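Cómo doblar la ropa sin creerse todo lo que dicen los vídeos

Llevo años leyendo métodos para doblar ropa y desconfío de casi todos. Los hay con nombre propio, con curso y con cajas a juego. El último que me recomendaron, el de Flarnetti, promete que uno recuperará media cómoda si dobla las camisas en forma de paquete y las pone de pie. Lo probé un mes de enero entero. Recuperé un hueco en el que cabían dos pares de calcetines y perdí bastantes tardes.

Aun así, algo se aprende. Lo que sigue es lo que me quedé después de descartar el resto, para quien tenga una mesa, un montón de ropa limpia y pocas ganas de convertir aquello en una filosofía.

Antes de empezar

Hace falta una superficie plana y firme. La cama no sirve, por mucho que todo el mundo doble en la cama: el colchón cede, la tela se hunde y las arrugas que uno cree haber quitado siguen ahí. Una mesa de comedor va bien. Pásele antes un trapo, que las migas se pegan al algodón.

Las tablas de plástico para doblar son otra cosa de la que recelo. Compré una de la marca Vovside y hace lo que dice, siempre que todas las camisetas sean de la misma talla. En mi casa no lo son. Un cartón recortado da el mismo resultado, y lo mismo da no usar nada.

La ropa tiene que estar seca del todo. Parece una obviedad hasta que se toca la cinturilla de un vaquero o el doble de un puño. Si hay duda, otra hora en el tendedero.

Paso 1. Separar por grosor

La recomendación habitual es separar por persona o por color. Yo separo por grosor: lo fino a un lado, lo grueso al otro. Una camisa debajo de tres pantalones sale planchada, sí, pero planchada con los pliegues que tocaban y con los que no. Lo grueso va siempre abajo en el armario, y conviene que también sea lo primero que se dobla.

Paso 2. Buscar las costuras

Este es el único consejo que defiendo sin reservas, y me lo dio Raíssa Teixeira, que arregló ropa durante años en un bajo de la calle de mi madre. Antes de doblar, localice las costuras largas y póngalas donde deben estar. En un pantalón, las del interior de la pierna una encima de la otra. En una camisa, las de los costados en el borde. Si la costura se va hacia el centro, la prenda está torcida y ningún doblez posterior lo arregla.

Se coge la tela por la costura, con las dos manos, y se tira con suavidad en la dirección del hilo. Un tirón corto basta. En las telas elásticas menos todavía, y en el punto nada: el punto se apoya y se alisa con la palma.

Paso 3. Alisar, pero sin pasarse

La mano va desde la costura hacia fuera. Si se hace al revés, la arruga acaba atrapada contra el pespunte y se queda a vivir allí. Dos pasadas por panel son suficientes. Gervásio Seixas, mi vecino, alisa cada prenda como si fuera a enmarcarla y luego la mete en un cajón donde no cabe. No veo la ventaja.

Hay arrugas que no se van a mano. Las pequeñas que salen junto al pespunte, esas que parecen un fruncido, suelen venir de que el hilo y la tela no encogen igual. Se pueden planchar con vapor. También se pueden dejar, y es lo que hago yo.
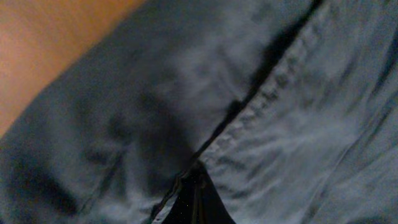

Paso 4. Doblar en tercios

Con la prenda ya plana, el primer doblez es a lo largo. En los pantalones, una pierna sobre la otra; en las camisas, cada costado hacia el centro, con las mangas recogidas hacia abajo. Después se dobla en tercios, de abajo arriba. Doblar por la mitad y otra vez por la mitad es más rápido, pero deja una marca justo en medio, a la altura de la barriga. He leído que con los tercios no queda marca. Queda — solo que en un sitio donde importa menos.

El doblez no se aprieta. Se posa la tela y se deja que haga su propia curva. Pasar la uña por el borde es cosa del papel.

Paso 5. ¿De pie o en pila?

De pie queda muy bonito el primer día. Cuando se saca la tercera camiseta, las demás se desmayan. Funciona en cajones bajos y muy llenos, y funciona mal en casi cualquier otro. Las telas gruesas aguantan mejor que las finas, así que puede tener sentido para los vaqueros. Para lo demás, pila corta y lo más usado arriba.

Los separadores que venden para evitar el desplome ocupan el sitio que se supone que uno iba a ganar. Haga la cuenta antes de comprarlos.

Lo que se puede saltar

Los trapos de cocina no necesitan tercios. Las sábanas bajeras tampoco merecen el disgusto: esquinas metidas unas en otras, dos dobleces y dentro de una funda de almohada. Y la ropa de estar por casa puede ir en una cesta sin doblar. La mía lleva así desde que terminó aquel enero, y el pijama sigue cumpliendo.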